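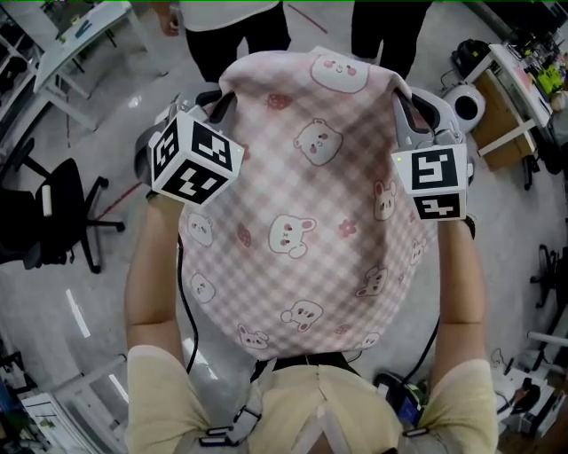 How do I stop cotton fabric shrinking after I've sewn it up?

Wash it before you cut it, at the temperature you mean to use for the finished thing, and dry it the way you'll dry it later on. Most of the shrinking happens in that first wash, and it's far better to lose a bit off a flat length than off a pair of curtains you've already hemmed.

Clindholm Sewing Help – Fabric and Washing

Posted by hemline61

Hello everyone, I've been reading here for ages and finally have something to ask. In June I made a pair of short curtains for my granddaughter's bedroom out of a lovely bit of checked cotton from the market at Mengate, and I was ever so pleased with them until they went through the wash. They came out a good thumb's width too short and now there's a strip of daylight along the sill every morning, which she thinks is very funny and her mother doesn't. I've bought more of the same to have another go. I know I ought to wash it first, but do I need to do anything about the raw edges? And does it matter if I iron it dry or let it hang? My machine is an old one and the cool wash takes for ever, so I'd like to get it right in one go.

Posted by oldbobbin

You poor thing, I think we've all had the strip of daylight at some time or other. I did it with a set of napkins that ended up more like coasters!

For the raw edges, run a zigzag along each cut end before it goes in. It takes a couple of minutes and saves you picking a great bird's nest of threads out of the drum. If your machine doesn't do zigzag, pinking shears will do nearly as well – or you can just snip a little triangle off each corner, which sounds daft but does help with the tangling.

Then wash it as warm as the curtains will ever be washed, with your ordinary powder and no softener. I like to hang mine over the line with the fold along the length, give it a good tug to square it up, and bring it in while there's still a touch of damp in it. Iron it then, pressing down and lifting instead of pushing the iron along, or you'll stretch the checks out of true and be cross with yourself when you come to match them up at the middle.

Measure again once it's pressed. I'd also leave a deep hem, a double one if you've enough cloth, so you can let it down if it creeps up a second time.

Posted by jumgate_jen

I never bother washing first and mine are fine. Just buy extra.

Posted by hemline61

Thank you both, especially oldbobbin. The zigzag is done and it's going in the machine after tea. I've got enough for the deep hem too, so I'll do that, and the old pair can be cut down for cushion covers.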